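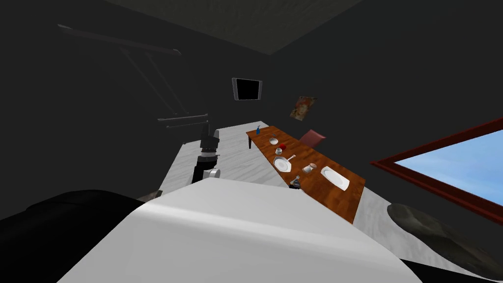 Table room, view over the body. Black arm raised, gripper end low on the near side, window at right.

**Sunday, started 9:40**

Batch stopped overnight. I had set 2,000 episodes going in Jundeditz before leaving and found it halted at episode 175 with a supervisor fault, `HOLD_NOT_HONORED`. That fault is new. Helge Løken added the check in September and until last night it had never fired.

What the check does: when anything raises a hold, the supervisor waits a fixed number of control ticks and then looks at the commanded joint velocities. If any are nonzero it kills the episode and stops the batch. In 175 the hold was raised when the left elbow went over its soft torque limit. The arm kept moving for 13 ticks after that. The allowance is 3.

Nothing is broken in sim, obviously. I am writing this up as a safety matter anyway, as Parska (the motion layer) is the same build we run on the arm at Biltavthorpe. I called Biltavthorpe at 10:05 and asked them to leave the arm powered down until they hear from me or Helge. They were not planning to run today. Tag is on the cabinet.

**What I looked at first (wrong)**

First guess was contact. The table room has caused trouble before: the tabletop collision mesh used to be slightly larger than the one you see, and the gripper would bump an edge that wasn't there. A bump like that gives a torque spike, the spike raises a hold, and the physics can go on pushing the arm for a bit after the command is zero.

Checked the contact log for 175. No contacts on either arm during the last second. Turned the collision meshes on in the viewer and stepped through. Clear air all the way around the arm. I also reran it with the tableware removed, in case the pan or one of the plates was involved. Same fault, same tick.

Besides, the supervisor looks at *commanded* velocity. If it was physics still carrying the arm, commanded would be zero and only measured would be off. I should have read the fault text properly before spending an hour on meshes.

**Second look**

Dumped the command stream for the fault window. Sequence, by tick from the hold:

- 0: elbow torque over soft limit, hold raised
- 1: Parska acknowledges, writes zero to all joints
- 2: a new trajectory chunk arrives from Moura
- 3: nonzero velocities again
- 13: last nonzero command, chunk runs out
- 14: supervisor kills the episode

So the hold worked for one tick and then the planner's next chunk went straight through and the arm carried on. Parska said it was in hold the whole time. Its state topic reads `HOLDING` from tick 1 to the end, with the elbow moving. That is the part I like least. On the panel at Biltavthorpe that would be a steady amber light over an arm in motion.

The supervisor acted at 14 and should have acted at 4. Separate problem, see below.

**Why only now**

We changed how Moura sends chunks two weeks ago. It used to wait for the previous one to finish. Now it replans early and sends the next while the current one is still running, flagged `preempt`. Parska treats a preempt chunk as urgent and swaps it in ahead of the queue. The code that does the swap never asks whether a hold is active. The normal path does ask. The preempt path was copied from an older branch where the check lived one level up, and when the check was moved down it only went into the normal path.

So: hold raised with no preempt chunk in flight, fine. Hold raised with one in flight, the hold is lost until that chunk is used up. With the old send pattern the second case hardly came up.

Went back through the saved logs from the other batches run on the new pattern. Those were run with the supervisor check turned off (my doing, it slowed the batch and I had meant to turn it back on). Found 19 episodes with motion commanded after a hold. Most are short. None of them were flagged, and their results went into the comparison we sent around last week. I will pull them out and resend. Conclusions may not change but the torque plots will.

**Gripper**

Wanted to know if the fingers have the same fault. They go through Parska too, but on their own channel. Loaded the last state before a hold from one of the other episodes and watched from the wrist, fingers open.

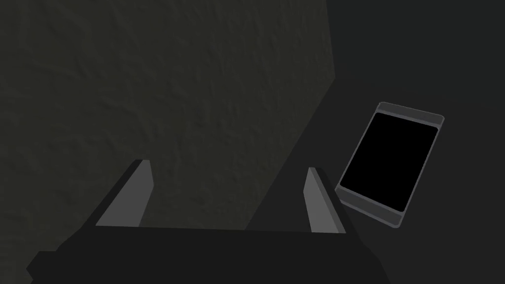 Sent a close command with a hold already raised. The close was refused, correctly. Sent it again flagged `preempt`. Refused again. The gripper channel has its own handler and the hold check is in there for both paths. Tried it with the hold arriving one tick after the close: fingers freeze where they are, as they should. So the fault is in the arm channel only, at least as far as I could provoke it.

There is an open question about what the gripper ought to do in a hold if it has something in it. At present it keeps its last force. I think that is right. Helge thinks it should be settable per task. Leaving it out of this fix.

**The late supervisor**

The supervisor read Parska's state first, saw `HOLDING`, and skipped the velocity check until its own timeout ran out. In other words it asked the faulty part whether it was faulty. It only looked at the numbers as a backup. That was meant to save time on long holds.

Changed it so the velocity check runs every tick once a hold is raised, no matter what Parska reports. Cost is small, I could not see it in the batch rate. Reran 175 with only this change in: killed at tick 4. Good. So even with the Parska fault still there, the supervisor would now catch it in time.

**Fix in Parska**

Helge came on the line at 1:30 and we did it together over a shared screen. Two options:

1. Add the hold check to the preempt path.
2. Put one check at the very end, just before velocities are written, and have every path go through it.

Did option 2 and left the existing check where it is. If somebody adds another path next year it gets covered without having to remember anything. Also changed the state topic so that `HOLDING` is only published if the last written command was zero. If a hold is active and the command isn't zero it now says `HOLD_FAULT`, and the panel should show red for that. The panel side is not done, it needs a change at Biltavthorpe.

Helge also asked what happens to the chunk that gets blocked. At first we just dropped it, and then on release the arm had nothing to follow and Moura's idea of where the arm was had run ahead. The first motion after release was a jump, well inside limits but ugly. Now the blocked chunk is dropped and Moura gets a `rejected` reply, so it replans from the measured pose. Release is smooth after that.

**Reruns**

- 175, old Parska, old supervisor: faults at 14 (reproduced twice)
- 175, old Parska, new supervisor: faults at 4
- 175, new Parska, new supervisor: holds at 1, stays held, no fault
- The 19 from the older batches, new Parska, new supervisor: all hold, no faults
- Hold injected at random ticks, preempt chunk forced into flight every time: left running, clean when I checked at 4:15

For the injected test I used the table room again and kept the starting pose from this morning, left arm up. The test script is in the same folder as the batch config. It does not restore the torque limits when you quit it by hand, so reload the scene afterward. I lost twenty minutes to that.

**Not done**

- Real arm. Nothing here has been tried on hardware. The plan is reduced speed, empty gripper, one person on the stop button and nobody inside the line. The stop button cuts drive power directly and does not go through Parska, so it was never affected. I checked the drawing to be sure, and I want it tested by hand anyway before we start.
- Amber/red on the panel.
- Right arm. Same code, so same fix, but every fault I found was on the left. I would like to see a hold forced on the right one before signing off.
- Pull the bad episodes out of the comparison, resend, say why.
- Make the supervisor check impossible to turn off from the batch config. Helge wants a warning. I want it gone from the config altogether. Not settled.
- Restart the full batch. It will have to start from zero, the results up to 175 were made with the old build and I don't want the two mixed.

Biltavthorpe knows the tag stays on until the hardware test is written up. Left the injected test running at 5:20, log goes to the shared drive.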